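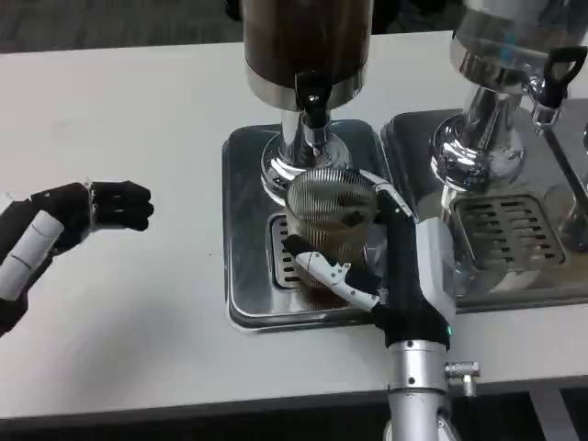 Drinks dispensers on a white counter.

The Lunddale tenants' association has 3,364 members and, until May, had no regular meeting open to all of them. Its chair, interviewed after the Sunday assembly, said the old arrangement "suited the landlord and the people who already knew one another".

Repairs took up most of the morning. Under the agreement with Tondgate, urgent faults must be seen within 5 days and all others within 30. "We ask for dates in writing," the chair said. "A promise on the telephone is of no use to a family with a leaking roof."

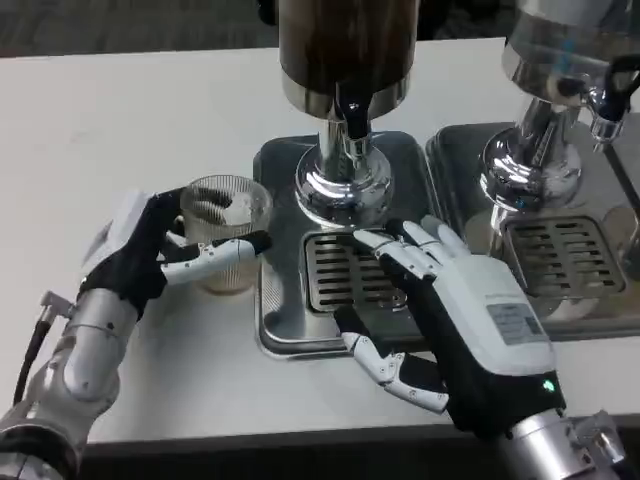 Two dispensers, each with its own drip tray.

Rent was the harder subject. The chair confirmed that 300 households had asked for a review.

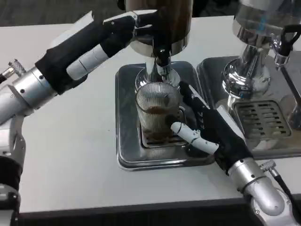
According to Zhong, the review should have come before the increase, and older tenants were given too little time to reply. The chair accepted the point. "The notice period was short, and we have told Tondgate so."

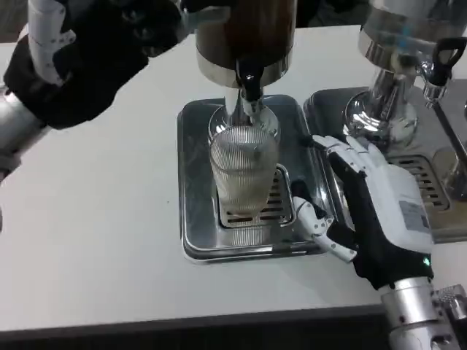

Nistico asked whether subtenants would be given a vote. The chair said that the rules did not allow it at present and that a change would be put to members at the next assembly.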